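Dillasent Opens Computer Refurbishing Workshop to the Public, Offers 30 Places in First Season

Medeiros, September 2021 – Dillasent, the nonprofit repair and reuse center on the Medeiros canal side, is opening its computer workshop to the public for the first time. The new program, called Nuko, gives local people the chance to learn how a desktop computer goes together by taking one apart, cleaning it, testing it and building it back up for someone who needs it.

We are very excited about this one! The workshop has been busy behind closed doors for a long time, and people who drop off old machines at our front counter keep asking whether they can come in and watch. Starting this season they can come in and work.

Registration is open now. There are 30 places in the first season, and each person who signs up keeps the same bench for the whole course. The program runs over 10 evening sessions and finishes in December, when the completed computers go out to their new homes. No experience is needed, and all the tools are provided.

Why desktops

Dillasent has passed on 1,618 refurbished computers to households, after-school clubs and small community groups since the center opened. Most of those were office desktops donated by local employers, and they are still the machines we like best for teaching. The parts are big enough to see and handle. Many come out with a latch or a couple of screws, and a tired office tower can often be brought back with more memory, a new drive and a careful cleaning.

They are also a great way to get over the fear of opening the case. A lot of people have owned computers for half their lives and have never seen the inside of one. Once the side panel is off and the tower is lying flat on the bench, the whole thing starts to make sense – power comes in at one corner, storage lives in its own cage, and everything meets at the motherboard.
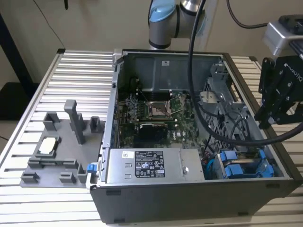 Photo: Dillasent / Nuko program. Free for editorial use with credit. An open desktop tower, with the CPU socket empty and its bracket raised.

The processor socket gets an evening of its own. It is the part of the job that makes beginners most nervous, and with good reason, as the contacts in a pin-type socket are fine and bend easily. Participants will practice first on retired boards from our scrap shelf, lifting the bracket, lining up the corner marks and setting the chip down without pushing. Only then do they move on to a machine that is going to a new owner. Thermal paste comes the same night, so wear a shirt you don't love.

Other evenings cover memory, graphics cards, drives and drive caddies, power supplies and the tidy routing of cables. Power supplies are tested and swapped as complete units and are never opened in the workshop. Every stored drive is wiped before a computer reaches the public benches, and drives that cannot be wiped are removed and destroyed.

The last part of the course is about the finished computer. Participants install an operating system, run the machine under load, write up a one-page parts sheet and pack it with a keyboard, a mouse and the right power cord. That parts sheet matters more than it sounds. It travels with the computer, and whoever opens the case next will know what went into it.

The workshop space

Nuko takes place in the old sorting room on the ground floor, which has been rewired and relit over the summer. The benches were set at a height that works both standing and sitting, and there is step-free access from the Jenach Street entrance. The small parts library along the back wall has been sorted by type, so a matching screw or drive bracket should now take a minute to find, where it used to take most of an afternoon. We are a little proud of that.

The refit was paid for with a grant from the Jenach Fund for Local Skills, along with sales from our own secondhand counter.

How to take part

Places are free for residents of Medeiros. People from outside the town are welcome and pay a small fee toward parts. Participants must be 14 or older, and anyone under 18 needs a parent or guardian to sign the form. Sign-up sheets are at the Dillasent front counter, and the form can also be filled in on our website. If the first season fills up, names will go on a list for the next one.

We are also looking for computers. Desktop towers of nearly any make are welcome if they are no more than 10 years old, complete or not. Loose memory, drives, power cords and graphics cards are useful too. Please take out any discs and back up your own files before dropping a machine off, as nothing can be recovered once it has been wiped.

About Dillasent

Dillasent is a nonprofit repair and reuse center in Medeiros. It collects, repairs and passes on household electronics, runs a secondhand counter and offers training in basic repair. Nuko is its first public course in computer refurbishing.

Press contact

Dillasent Press Office, Jenach Street entrance, Medeiros. Interview requests and workshop visits can be arranged through the contact form on the Dillasent website. Additional photos are available on request.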